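포누르사이드 어린이 독서실 물품 정리 실무회의 회의록

회의 구분: 정기 실무회의
시각: 오후 3시
장소: 포누르사이드 어린이 독서실
참석: 운영 담당, 도서 담당, 비품 담당, 마인드빌 분관 담당
배포: 참석자 전원, 마인드빌 분관

1. 전회 의결사항 확인

목제 곡선형 책장의 선반 고정 상태 점검은 완료되었음. 흔들림 없음. 상단 선반의 도서 재배열은 미완료로 이월함. 라벨 용지는 300매 입고 확인. 보관 상자는 라크손 규격품으로 통일하기로 하였으나 납품이 7월로 연기되어, 그때까지는 기존 종이 상자를 계속 사용함.

2. 봉제인형 분류 및 포장

비품 담당이 현황을 보고함. 대장상 봉제인형은 33점이며, 이 중 일부는 마인드빌 분관으로 이관 예정임. 이관 대상은 세탁 이력이 대장에 기재된 것으로 한정함. 이력이 없는 것은 세탁 후 다음 차수에 포함함.

포장은 탁자 위에서 실시함. 탁자에는 식탁보를 깔고, 상자는 뚜껑을 연 상태로 탁자 위에 둔 다음 인형을 한 점씩 넣음. 귀, 부리, 단추 등 돌출부가 있는 인형은 돌출부가 위를 향하도록 넣고, 눌러 담지 않음. 꼬리표가 있는 것은 떼지 않으며, 이미 분리된 꼬리표는 해당 인형과 함께 소형 봉투에 넣어 동봉함.

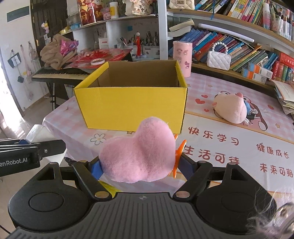
상자 한 개의 총중량은 3kg을 넘기지 않는 것으로 함. 도서 담당이 인형과 도서의 혼합 포장 가능 여부를 질의하였고, 표지 눌림 우려가 있어 불가로 정리함. 원통형 용기는 포장용으로 쓰지 않고 독서실에 잔류시킴.

상자 외면 표기는 품목, 수량, 이관처 순으로 함. 기존의 수기 표기는 판독이 어렵다는 분관 측 의견이 있어 인쇄 라벨로 대체함. 라벨 부착 위치는 긴 옆면 우측 상단.

3. 책장 및 탁자 주변 정리

책장 앞에 가방을 기대어 두는 사례가 반복됨. 하단 도서를 꺼내는 데 지장이 있으므로 개인 가방은 출입문 쪽 고리에 걸도록 안내함. 고리 추가 설치는 차기 예산에 반영 검토.

탁자 가장자리에 쌓아 두는 서류는 당일 마감 시 문서함으로 옮김. 보존 대상과 폐기 대상의 구분은 도서 담당이 맡음. 서류 더미가 100매를 초과하면 마감 전이라도 분할함.

상단 선반 도서는 판형순으로 배열한다는 기존 방침을 유지함. 분관 담당이 주제별 배열을 제안하였으나 선반 높이가 일정하지 않아 채택하지 않음. 중복 도서 목록은 별도 제출.

4. 전자건반 및 흰색 선반

전자건반은 받침대에 거치한 현 위치를 유지함. 건반 위에는 담요, 종이 장식, 테이프 등을 올려두지 않는 것을 원칙으로 하고, 방진용 덮개를 별도 구매함. 덮개 규격은 메루마노 제품 안내서를 참조하여 비품 담당이 산정함. 담요는 세탁 후 수납장으로 이동.

흰색 선반의 필기구꽂이는 공용으로 둠. 잉크가 나오지 않는 펜은 수시 폐기. 장식품은 선반 한 칸에 모으고, 용도가 확인되지 않은 용기는 내용물 확인 후 표기함. 벽면 장식물은 이번 정리 대상에서 제외함.

5. 의결사항

가. 봉제인형 이관 포장은 2항의 기준에 따라 시행한다. 담당: 비품 담당.
나. 인쇄 라벨 양식을 작성하여 분관에 송부한다. 담당: 운영 담당.
다. 상단 선반 재배열을 차기 회의 전까지 완료한다. 담당: 도서 담당.
라. 건반 덮개 견적을 제출한다. 담당: 비품 담당.

6. 보류사항

식탁보 교체 건은 세탁 주기를 먼저 정한 뒤 재논의함. 분관 측 인수 일정은 미정이며, 확정 시 운영 담당이 서면으로 통지함.

차기 회의 안건: 라크손 상자 입고 검수, 중복 도서 처리, 고리 설치 위치

작성: 운영 담당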